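Ticket 369: Braststead open day, sorting demonstration
Status: Monitoring
Priority: Normal

Reported
Visitors attending the July demonstration advised that the arms paused for 43 seconds between picks. The Wolturis controller logged a timeout each time.

Action taken
The timeout was changed from 15 to 200 seconds and the sort resumed. Status lights on both bases are green, with one part in each tray.

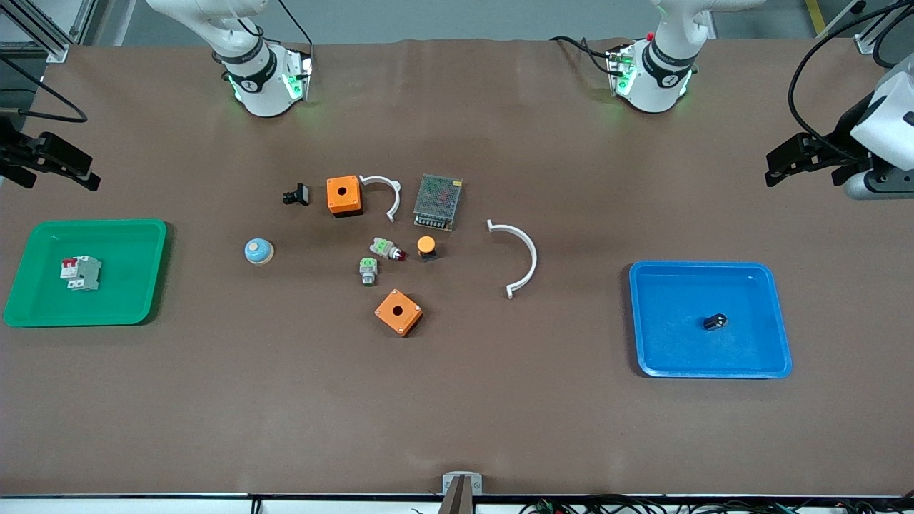 Next step
Climex to review the log before the next school visit. Ticket remains open.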